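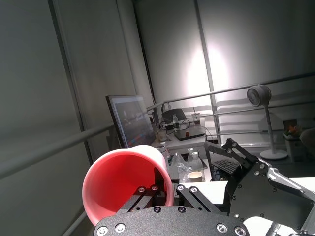 Parveen Mridha wrote back on the last report to say that the budget line is fine but she still can't tell from it whether we would buy the kit with our own money, and could the next one please answer that before anything else.

The answer at the end of May is yes for the arms and grippers, and not yet for the software. The rest of this report covers how we got there and what is left to do under the Savow grant.

What we have on trial

The Sanmont two-arm kit, supplied by Clulell on a 20 week loan. It consists of two arms with two-finger grippers, a camera bracket for each wrist, the control boxes, and a license for the Sanmont teaching software. Besnard quoted for a similar kit but could not deliver inside the grant period, so their kit is not part of this review. Their quote is still on file if you want to compare prices.

Setup took longer than the Clulell guide says. The guide allows a day. We needed most of a week, and the biggest part of that was wrist calibration, which has to be done again any time a bracket is taken off. The mechanical side was easy. All the fasteners are standard sizes and the drawings match the parts.

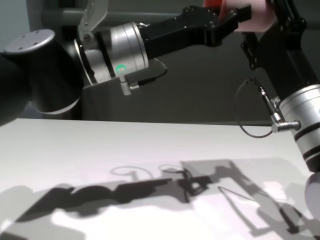 Both arms over the test table. Status light on the left wrist is green.

Work this period

We moved from single-arm picks to two-arm work. The test task is the plastic cup: pick it up, tilt it on its side, pass it from one arm to the other, put it down upright. It was chosen in the proposal because a cup is light, rolls when you let go of it badly, and deforms if the grip force is set too high. It has been a fair test on all three counts.

Grip force was the first problem. The factory setting is meant for rigid parts and it dented two cups on the first morning. Clulell sent a settings file on the Friday and we have had no dented cups with it. They should ship the kit with that file, and I have told them so.

The second problem was the cables. The thin cable at each wrist needs slack to let the joint turn through its full range, and with both arms working close together the slack can catch on the other gripper. We had this happen twice. We now stop the wrists short of full rotation in software, which costs us some reach on the far side of the table — acceptable for this task, maybe not for others. 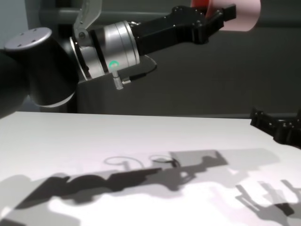 Clulell have offered a cable guide as an add-on. It was not in the original quote. The price is $2,000 for the pair, fitted, and I would like to take this from the spares line, which has hardly been touched. I need your approval for that because the item was not named in the grant agreement.

The teaching software is the weak point. Teaching one arm works well and a new operator can do it in a morning. Teaching both at once means switching back and forth between two windows, and the timing between arms has to be typed in by hand. It also drops the connection to the wrist cameras after a long session and the only cure we have found is a restart. Clulell say a new version is coming but they would not give me a date in writing.

Handover results

We ran the pass in sets of 15. In the most recent set, 9 passes were completed with no help from the operator. The others failed at the same step, when the receiving gripper closes a little before the cup is square to it. This looks like timing to me and should improve once the two arms can be taught together. 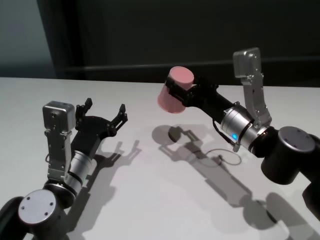
Support has been good. Calls are answered the same day and the person on the other end knows the kit. The printed manual is out of date in the section on end caps and joint covers, so use the online one.

Next period

Fit the cable guides, if approved, and put the wrist limits back to full range.
Repeat the handover sets with a second operator.
Try the same task with a heavier cup.
Get a date from Clulell for the software, or a price without it.

Spending is on plan. The loan fee has been paid and there are no open invoices. I would hold off on signing the purchase option until the software question is settled.

Search reports
Enter keyword or grant name
Go

Related reports
Savow grant: first progress report
Savow grant: equipment quotes, Clulell and Besnard
Sanmont kit: setup and calibration notes
Sanmont kit: grip force settings for thin plastic
Request form: change to a budget line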